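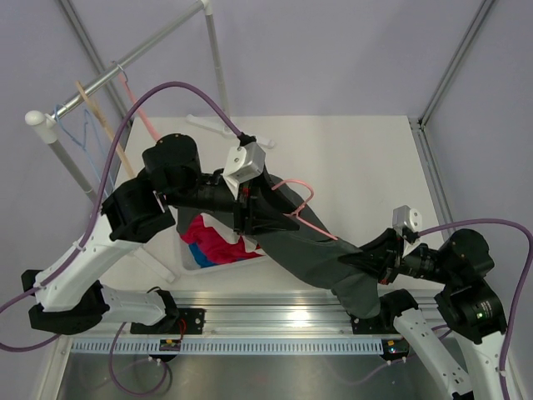
A dark garment and a pink clothes hanger.

Laundry & Clothes Care
February | By Gudrun Hinrichs

Drying shirts and knits on hangers indoors

Line drying on hangers takes less floor space than a flat rack and leaves fewer creases to iron out. The drawbacks are shoulder marks, stretched necklines and slow drying at the underarms. Most of these come from the wrong hanger or from poor spacing.

Before hanging

Spin cotton and cotton blends at the highest speed the care label allows. Water left in the cloth adds weight, and the weight pulls on the shoulder seams. Knits go through a short, slow spin, then get rolled in a dry towel and pressed by hand. Do not wring them.

Shake each piece twice, holding it by the hem. Pull the side seams straight. Turn dark colors inside out if the rod stands near a window. Empty pockets and open all zippers.

Getting the hanger in

Insert the hanger from the hem, up through the body, until the hook comes out of the neck. Pushing it down through the collar stretches the ribbing, and a T-shirt collar that has been stretched wet seldom recovers. On button shirts, open the front completely, seat both shoulders, then close the top button and the third one down. Check that the shoulder seam lies along the arm of the hanger. If the end of the hanger pokes into the sleeve, the hanger is too wide.

Which hanger

Wire hangers are fine for light shirts and blouses. They take up little room on the rod and let air through. Bare wire can rust where the coating is chipped, so run a finger along the lower bar and throw out any that feel rough.

Broad-shouldered plastic hangers suit heavier cotton, work shirts and light jackets. The curve spreads the load and holds the two sides of the cloth apart, and the underarms dry sooner.

Wool sweaters should not be hung wet on any hanger. Dry them flat on a towel and turn them once.

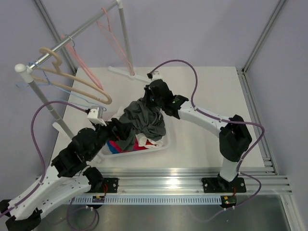 Wire and plastic hangers on a gray metal rack.

Spacing

Leave a hand's width between light shirts and twice that between heavy ones. Do not let sleeves touch. In a test in our utility room in Nellham, with the window closed and the door open, a medium cotton work shirt was dry at the cuffs in 10 hours with proper spacing. The same shirt pushed up against its neighbors needed 18.

Load the rod from both ends toward the middle. A freestanding rack loaded from one side can tip, especially on a smooth floor. Heavy items go directly over the feet.

Air and heat

Keep the room at 18 degrees Celsius or a little above. Moving air matters more than heat. A small fan on its low setting, aimed at the hems, is enough. Open the window fully for five minutes twice a day and close it again. A window left tilted all day cools the wall around it and invites mold.

Hanger marks

To remove a bump at the shoulder, dampen the spot with a spray bottle, smooth it by hand and let it dry flat. Steam works faster on cotton. Test synthetics on an inside seam first.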